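Booker Bellamy
Thread

1/ Every November somebody tells me to get my phone out of the bedroom and buy a plain old alarm clock. Sleep better, wake up happier, become a person who reads. I've got doubts.

2/ I tried it. Two rounds of it, in fact. So this is going to be a thread, sorry to anyone who came for the soup recipe. 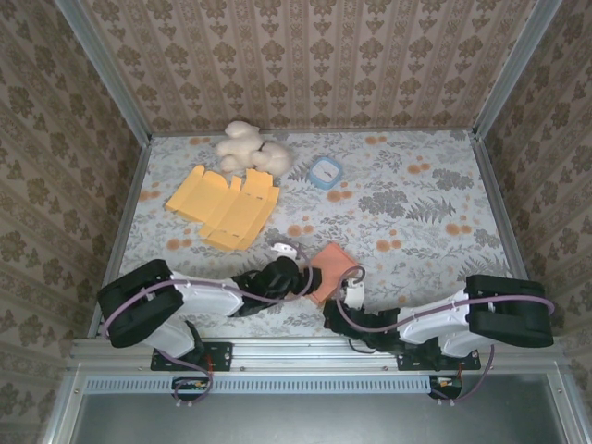
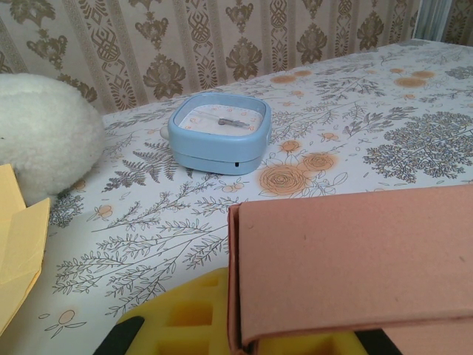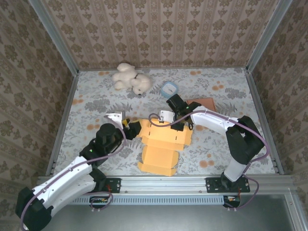
3 min read

3/ First, the claim. The version going around is from the Tumard newsletter, which says people who swapped phone for clock gained 40 minutes of sleep a night. I read the whole piece twice looking for who these people were. How many? Picked how? Compared to what? It doesn't say.

4/ What it does have is a link to buy a clock. Make of that what you will.

5/ A person who decides to buy a clock has usually also decided to go to bed earlier. They've quit the late coffee. They've told their spouse. Then the clock gets all the credit.

6/ My own trial, for whatever one guy in Vidville is worth. Phone in the kitchen, cheap clock by the bed. Nights one and two I slept great. By night five I was getting up to check whether the back door was locked and, while I was there, reading about a baseball trade for over an hour. Standing up. In socks.

7/ So the kitchen floor is cold and I still did it. The distance helped a little and then it didn't.

8/ Second try, I let the phone stay in the room but in a drawer. Same result, warmer feet.

Share 7

9/ People also skip the part where clocks can be annoying. The one I bought from Markden ticks. The box said "quiet." I could hear it through a pillow. I wrapped it in a T-shirt and then couldn't hear the alarm either, and I was late to work at McAlister — not a fun phone call.

10/ Its backup battery thing is also beyond me. I changed the battery in the spring and it ran slow all the same. My phone has never once told me the wrong time.

11/ "But the blue light!" OK. Maybe. I turned my screen way down and put it on that orange setting, and what kept me up was still the stuff I was reading. A paperback thriller does the same thing to me and nobody's selling a drawer for those.

12/ I'm not saying don't buy one. If you like a clock, have a clock. My mother had the same one on her nightstand my whole childhood and it was a good-looking clock. She also slept terribly.

13/ What I'd want before I believe any of this: people assigned to clock or no clock by coin flip, a few months of it, and somebody checking their sleep who doesn't earn a cut on clocks. If that's out there, send it to me. I'll read it. Probably in bed.

14/ Getting a lot of "it worked for me" already. Glad it did! Did you change anything else that month? So far every person who answered that question said yes.

15/ The Markden is in the garage now if anybody local wants it. Ticks fine. You'll have to bring a battery.

7 comments · 2 shares

We use cookies to keep you signed in and to measure traffic. Accept all | Manage settings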